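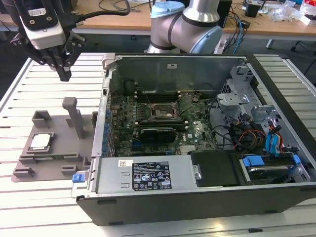 Minutes of the Building Services Meeting, November 9, 2023

Present: the office manager, the facilities lead, both shift supervisors, the purchasing clerk, and a tenant representative from the second floor. The safety officer sent apologies.

1. Minutes of the last meeting
Approved with one correction. The July boiler service was recorded as "complete." The facilities lead said the burner was cleaned but the expansion tank was never checked. Wording changed to "partly complete."

2. Heating quotes
Three quotes were received for replacing the north side radiators and the pipe run behind them.

Okura: full replacement, 16 radiators, new valves, two weekends of work. The facilities lead asked how two weekends was worked out when their estimator spent less time in the building than it takes to walk it. No answer on file.

Dranach: replace the valves, flush the system, keep the radiators. Price is $2996. The purchasing clerk noted that this leaves out refilling with inhibitor, which the other two include.

Marulanda: same scope as Okura, with a service plan added. The plan is described as "priority response." The tenant representative asked what response the customers without priority get. The meeting was not convinced the plan is worth paying for until somebody can show a response time in writing.

The office manager favors Dranach on cost. The facilities lead doubts a flush will do much for the two rooms at the end of the run, which have been cold for three winters – and were cold after the last flush too. No contractor chosen.

Action: facilities lead to ask all three for a written scope on the same form. Purchasing clerk to get Dranach's price with inhibitor included.

3. Finex thermostats
Finex has offered smart thermostats for the whole building at $900, fitting extra. Their flyer promises savings "from day one." The day shift supervisor pointed out that the savings are compared with a building that has no controls at all, and this one has timers. The night shift supervisor would like to see one unit tried first. Agreed to ask for a single unit on loan. If Finex won't lend one, the item is dropped.

4. Leak, second floor restroom
The tenant representative reported the ceiling stain is back. The last invoice says "leak traced and repaired." The meeting would like to know traced to where. The plumber is to come back under the original job, and no new call-out fee will be approved.

Action: office manager to call this week.

5. Shutoff valves
The valve list is out of date and 5 of the tags are missing. Supervisors to walk the basement together and mark up the old drawing. The night shift supervisor asked for it to be noted that this was also agreed in July.

6. Other business
Bleed keys have gone missing from the front desk again. Two more to be ordered.

Next meeting to be set when the revised quotes are in.

Filed under: Facilities | Heating & Plumbing | Minutes

Contact the office | © 2023 Building Services | Back to top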